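Leave the cable where it is

By Stellan Vik

Every January I help a few small firms in Niltley look over what they plan to spend on their office networks, and every January I have the same friendly argument with myself on the way home. The plan nearly always says that the wired sockets are old, that everybody has a laptop these days, and that the money would be better put into more wireless. I like wireless. I have it all over my own house and I'd be lost without it. But I do wish people would stop pulling out perfectly good cable to pay for it, and I'd like to spend a little of your afternoon explaining why.

Take the design office of Moen, down by the old dairy. They had 48 sockets in the walls and used perhaps half of them. When they redecorated, the builder offered to take the lot out and plaster over the holes, and it did look lovely afterwards, I'll give him that. Then the new season's drawings came along, big heavy files, with all the staff opening and saving them over the air at the same time of the morning. By ten o'clock the video calls were stuttering and people were carrying their laptops into the corridor, holding them up a bit like my grandmother used to hold the radio. They rang me and asked which access point they should buy next.

Now, a wireless channel is shared. I know that sounds too simple to be worth writing down, but I've sat in meetings where it came as news to the person signing the cheque. Every laptop, phone and printer on the same channel has to take its turn, and the faster kit of recent years makes the turns shorter without doing away with the queue. A desktop machine that never leaves its desk has no business standing in that queue. Neither has the printer, or the door-entry box, or the big screen in the meeting room. Plug them in, and the people who do need to wander about will find the air a good deal clearer.

The bill for putting cable back at Moen, to a part of the office only, came to 3387 before tax. I don't blame anyone for it. The floor plan showed little grey fans where the signal would reach, and little grey fans are very persuasive (I have drawn plenty of them myself, and been proud of them too!). What the plan couldn't show was who would be sitting under each one and what they'd be doing all day.

There is a comfort in wireless that I do understand, and I'd be a hypocrite to say otherwise. At home I work from the kitchen, the landing and, when my back is bad, flat on the bedroom floor. Home is a place where you move about, bend over things, tidy as you go and take a call with your free hand, and a cable would only trip you up. 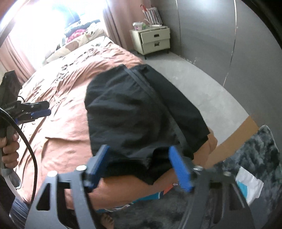
Leaning over the bed, in shorts and bare feet weather.

An office of 51 people is a different sort of animal, though, and I think a lot of the trouble comes from buying for the office what pleased us at home. Laren, who looks after the machines at Lanamon, has a rule I've grown fond of: if it has a mains plug and it doesn't move, it gets a cable as well. She kept her old sockets when the rest of the building lost theirs, and bought 3 good access points with what she hadn't spent on plasterers. I've yet to be called out there for anything worse than a forgotten password, and I rather miss the coffee.

So if there's a plan like that on your desk this month, do walk round the building with it before you sign, and try a few of those dusty sockets with a tester. Most of them will probably still work.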